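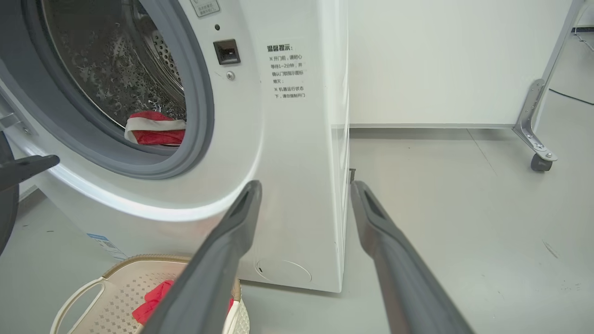

Drum opening, red and white cloth on the door seal

Ticket 509 – Skiner wet sharpener, wheel surging under load, hedge shears coming off wavy
Status: open, waiting on customer
Queue: garden tool sharpening
Product: Skiner wet sharpener, Odby shear jig, Drerico dressing stone
Bought through: Talukder, online order

First message from customer (pasted from web form)

Hi, got the Skiner with the Odby jig back in October for doing secateurs and hedge shears. Was good over summer. Now the wheel speeds up and slows down when I put a blade on it, you can hear it. Long shear blades come off with a wavy bevel, like little scallops the whole way along. Secateurs not as bad but still not right. Water trough is full, I check it every time. Have already dressed the wheel with the Drerico stone twice, no change. Can I get a new motor under warranty please.

Reply
Thanks for that. Before we talk motor, can you try these and write back:
– unplug, take trough off, spin wheel by hand. Any rubbing?
– check the nut on the wheel side, hand tight plus a bit
– look at the rubber drive wheel where it touches the big wheel. Shiny? Greasy?
– run it with nothing on the stone and tell us if it still surges
Don't dress it again yet, you'll just wear the stone down.

Customer
Spins fine by hand, no rubbing. Nut was loose!! Did it up. Ran it empty, steady as. Put shears on, still surges. Drive wheel is a bit shiny I suppose, dark in one spot. Could be oil, I do spray the blades before I start.

Internal note
Oil on the drive wheel, pretty sure. He's spraying blades first and it's running down with the water. Seen it on a few of these. Not a motor. Don't send a motor.

Reply
OK that helps. Stop oiling before sharpening, do it after. For the drive wheel: unplug, wipe with metho on a clean rag, let it dry off, then scuff lightly with coarse wet and dry paper. Just enough to take the shine off. Wipe the inside face of the big wheel where they touch as well. Dump the trough water, wash the trough with dish soap, refill with plain water. Then same test with the shears and light pressure.

Customer
Did all that. Much better on secateurs. No surge unless I really lean on it. Shears still wavy though, maybe half as bad. Could the stone be out of round?

Reply
Could be. The loose nut won't have helped, wheel may have worn unevenly while it was wobbling. To check – clamp the Odby bar so a bit of scrap steel just misses the wheel, turn by hand, watch the gap. If it opens and closes it's out of round and needs truing, and that's a diffrent job from dressing. The Drerico stone only changes the surface, it won't fix the shape. You need the truing tool for that.
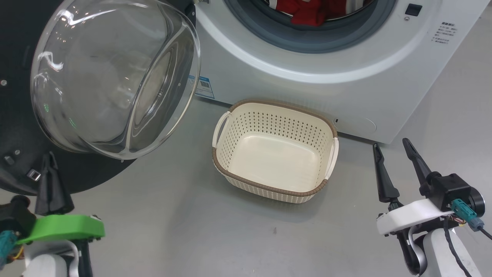
Page last changed: April 2026

Customer
Gap moves. Not heaps, around 2 mm at the worst point. Don't have the truing tool, wasn't in my box.

Reply
That's more than we'd want. Truing tool is sold on its own, Talukder lists it with the Skiner spares, not with the Odby jigs, which is why people miss it. Very light passes, water in the trough, slow and even across the face. Expect 5 passes or so before it's touching all the way round. Stop once it is. Top up the water as you go, a fresh cut stone drinks it.

Customer
Seems a bit rough having to buy a tool because the nut came loose. It was never mentioned in the leaflet.

Internal note
He has a point, leaflet says check the trough and says nothing about the nut. Asked Talukder if they'll do the tool free as a one off. Also need the leaflet fixed, seperate ticket.

Reply
Fair enough. Talukder have said yes, tool goes out at no charge. Please confirm your postal address is the same as on the order.

While you wait – the shears can be done by hand. Flat file along the original bevel, long strokes, one direction only. Don't touch the flat side except to knock the burr off. You mentioned a 2000 grit stone in your address form (wrong box but we saw it), leave that for the kitchen knives. Too fine for hedge shears, they'll skate on woody stems.

To do when tool arrives
– nut check first
– true the wheel
– dress with the Drerico, coarse side
– secateurs as a test, then the shears
– send us a photo of the bevel if still wavy

Internal note
No address confirmation yet. Chased once. Tool is packed and labelled at Talukder's end, hold till he answers. Leave motor claim as declined, don't close.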